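Teaching Software to Fold a T-shirt (and Then Debugging My Own Clock Code)
Project report by Leonie Wegener
Supervisor: Reinhold Stöcker
Submitted July 16, 2020

What I set out to do

My part of the Haltlow project was the segmenter. We record folding demos with hand-held grippers, and every recording comes out as one long stream: wrist poses, jaw opening, camera pictures. Before anything can be trained on that, somebody has to cut it into pieces like approach, grasp, stretch, fold and release. Benedikt used to do this by hand in a spreadsheet (sorry, Benedikt) and I wanted a program to do it for him.

The first version was almost embarrassingly simple. If the jaw opening dropped below a threshold, I called it a grasp. If it went back up, release! That was fine for the blocks we practiced on in June. Then I tried it on laundry and it fell apart completely, mostly at the stage where a gripper is low over the shirt and the jaw hasn't got hold of anything you could call an edge.
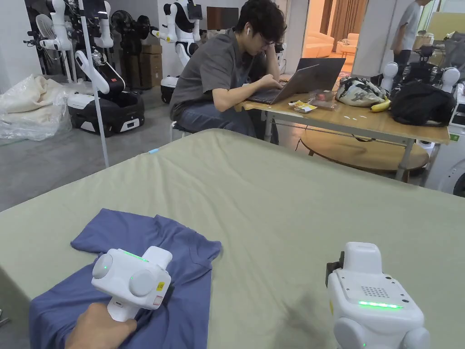 Figure 1. Left gripper down on the folded shirt, right gripper over the table.

A T-shirt is thin, so the jaw reading for "closed on cloth" and "closed on nothing" is nearly the same number. My threshold was basically guessing. Vitória suggested I stop staring at the jaw signal alone and look at how the wrists move together, and that was the best advice I got all term. When both jaws have the same piece of cloth, the distance between the two wrists goes suspiciously steady, even when the hands travel.

So version 2 has a little state machine with that distance as an extra input. To enter the "stretch" state, both jaws must be closed and the wrist distance has to stay inside a narrow band for 19 samples in a row. I tuned that value by hand, which I know isn't very scientific, but I ran out of patience before I ran out of values. 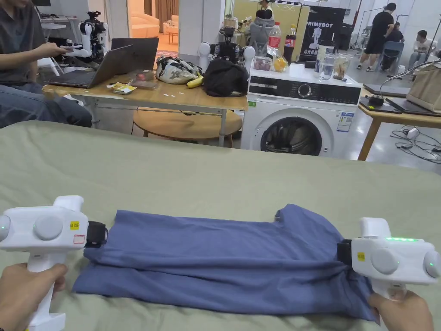 Figure 2. Both jaws on the blue garment, the moment the "stretch" label is meant for.

The clock problem

I lost most of a week here. The left and right streams come from separate logging threads, and I was pairing samples by index (first with first, second with second, and so on). One thread dropped samples whenever the disk was busy, so by the end of a long recording the left wrist was living in the past. My lovely steady distance turned into a wobble. I now pair by timestamp and interpolate, and anything with a gap over 50 milliseconds gets flagged and skipped.

How well it works

I compared the segmenter with 3691 hand-made labels from Benedikt's spreadsheet. Grasp and stretch come out well, and the worst one by far is release, where we don't even agree with each other: Benedikt marks the first jaw movement and I mark the jaw fully open. I left his labels alone and added a setting for it.

Still on my list: a proper config file, and a plot window that doesn't freeze when you scroll back.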